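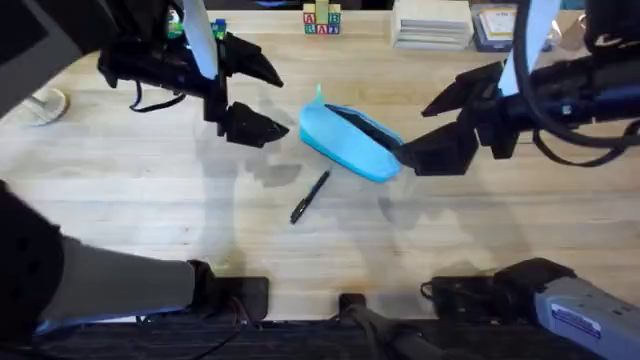
Which fingers should I start with for soft things?
We get this one more than any other, and the answer we keep coming back to at Nadusside is the wedge-shaped pair, on both arms if you can. They open wide and they're forgiving when your aim is a little off. A zippered pencil case is a lovely first test, with one gripper on the end of the pouch and the other kept open and clear, and a pen lying nearby for when you feel ready for something slimmer. Do give yourself a full afternoon with it!

Do I really need a wrist camera as well?
For zippers, we'd say yes. The fixed view is fine for getting an arm across the table, but small parts are so much easier to judge up close.
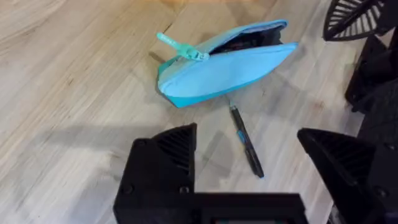

Wrist view: pencil case, zipper pull and pen between the ribbed fingers.

How do the Gidska and Chisholm controllers compare?
We ran 94 tries on each in April, all with soft or oddly shaped things. Gidska dropped 19 and Chisholm dropped a few more, though Chisholm felt gentler in the hand, and some of us (the slow and careful ones) still like it better.

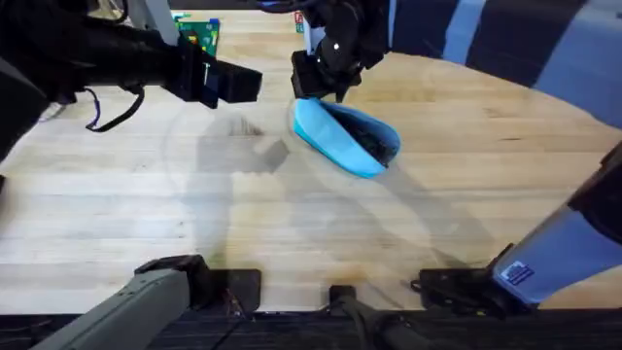
If you can borrow both for a week — the Ustositz office lends them out — please do that before you buy. Run the same 2 objects on each, keep the finger opening the same, and write down your settings as you go.

Last updated Oct 6, 2022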